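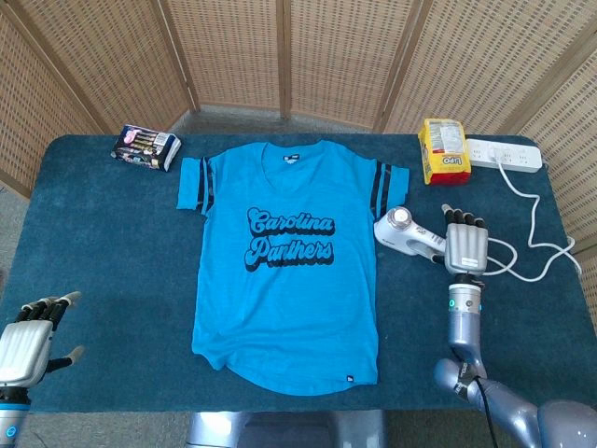 I have owned three irons and disliked all of them, so when the last one began leaving rust-coloured freckles on pillowcases I bought a handheld steamer instead. The one I settled on is the Humix, made by Nirkier, and I have been living with it since April.

The box promises a crease-free life in seconds. It takes 70 of those to warm up, during which it ticks like a cooling car and shows a small orange light. The light turns green when it is ready, or when it has decided you have waited long enough. I have had green lights followed by a dribble of tepid water down a shirt front, which did little for the shirt and less for me.

Once going, it is good. T-shirts and anything thin come out well after a couple of slow passes, and the print on an old one seems none the worse for it, though I do mine inside out when I remember. Viscose behaves beautifully. Linen laughs at it. I gave a pair of linen trousers four goes one evening and they went to a christening looking as if they had been posted there.

Cotton shirts with a proper collar fall somewhere in the middle. You can get the body smooth, but the collar needs something firm behind it, and the heat-proof mitt supplied for the purpose would fit a bear.

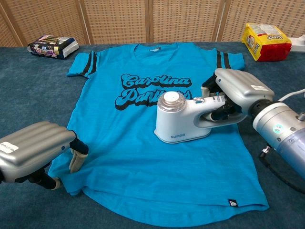
The manual says to hang everything up. I ignore this for the most part, as a garment on a hanger swings away from the nozzle like a cat from a worming tablet. Flat on a thick cloth works better for me, pulling the hem gently with the free hand and keeping that hand well clear of the steam. Let the cloth air afterwards or it gets clammy.

The tank is the weak point. It lasts 7 minutes on the high setting, enough for two shirts and the start of a third, and the filler cap is the size of a shirt button. My brother-in-law, Wendelin Ortner, has the Frei, with a tank twice as big and a weight to match. He does his curtains with it and complains about his wrist. I also borrowed a Gosunari for a fortnight, and it was lighter and quieter, but it spat.

Other grumbles: the flex is too short for my hall, the fabric brush falls off if you look at it, and the storage pouch is a shade of cream that shows everything. Limescale has not been a problem so far, but our water is soft.

Would I buy it again? Yes, at the sale price, and I would keep the iron for linen. Mine is under the stairs, freckles and all. The Humix gets 4 out of 5, and would have had the half as well if they had sorted out that cap.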